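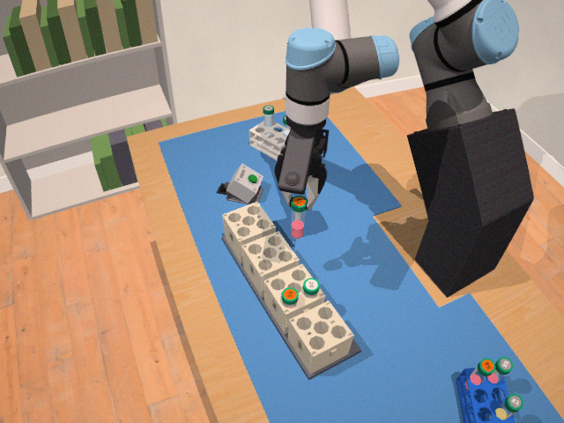

Notuvthorpe has pulled release 9 of its Osutus tube handling software after a fault that can make the arm lose track of which holder it is working on. The notice went up at 3 in the afternoon and applies to every site running the sorting routine, including those still testing in simulation. The fault shows up at the transfer stage, with a capped tube gripped upright over the mat beside the row of four holders, when the software has to settle which holder comes next and which hole is free. Under certain conditions it picks wrong. It may then try to lower a tube into a hole that is already taken. Customers should stop using the release today, please, and not wait for the patch.

What went wrong

The routine keeps its own list of holders and holes. If a run is paused and then restarted, release 9 can rebuild that list back to front, so holder 4 is treated as holder 1 and so on down the row. No error is raised. The status line says ready, the run carries on, and the log records the tube against the wrong holder.

Our test team found it in simulation in July. Out of 222 restarted runs, 40 ended with at least one tube logged in the wrong place. In 3 of those the arm pressed a tube down onto the cap of another one. All simulated, no glass broken and no one hurt, but on a real bench that is a spill and possibly a cracked tube, with whatever is in it.

Sites that number their holders from right to left, with 1 at the right-hand end and 4 at the left, are the most exposed. That is the layout used in our own test bench and in the setup guide, so we expect it is most of you.
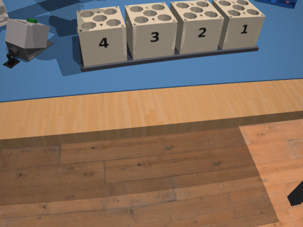 What to do now

Finish or abandon the current run. Do not pause and resume it.

Go back to the previous release. The installer is on the customer pages under Osutus, older versions.

Check any log from a run that was restarted under release 9. Compare it with the tubes themselves, by hand, reading the caps. Do not rely on the on-screen map, it is drawn from the same list and will agree with the log even when both are wrong.

If a tube has been pushed onto another, stop the arm and isolate it before anyone reaches in. Gloves and eye protection, and follow your own spill procedure.

Sites using the Hou scheduling add-on need to switch off automatic resume as well. It is on by defualt.

Statement

Lakmal Marikar, head of product safety at Notuvthorpe, said: "We should have caught this before it went out. The restart tests we had all began from a full stop, none from a pause half way along the row, and that is a gap in our testing. A log that is wrong and looks right is worse than an arm that stops dead. We are sorry for the extra work this puts on labs."

What happens next

The fix makes the arm confirm the holder number before every placement after a restart, starting with all four holders empty and then with tubes already in.
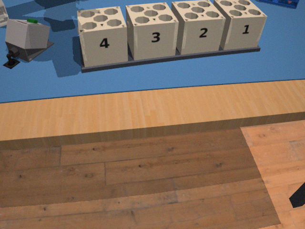

If the number can't be confirmed the run halts and asks for a person. Slower, yes. The corrected version is being checked now by our own team and seperately by Jonwood, who did not work on the original code. No release date yet and we won't give one until both sets of tests are back.

Gripper hardware is not affected. Nor is the cap reader. Sites which have never installed release 9 need do nothing.

Questions and reports of misplaced tubes to the Notuvthorpe support desk, through the customer pages, marked URGENT RESTART. Please attach the full run log, not a screenshot.

ENDS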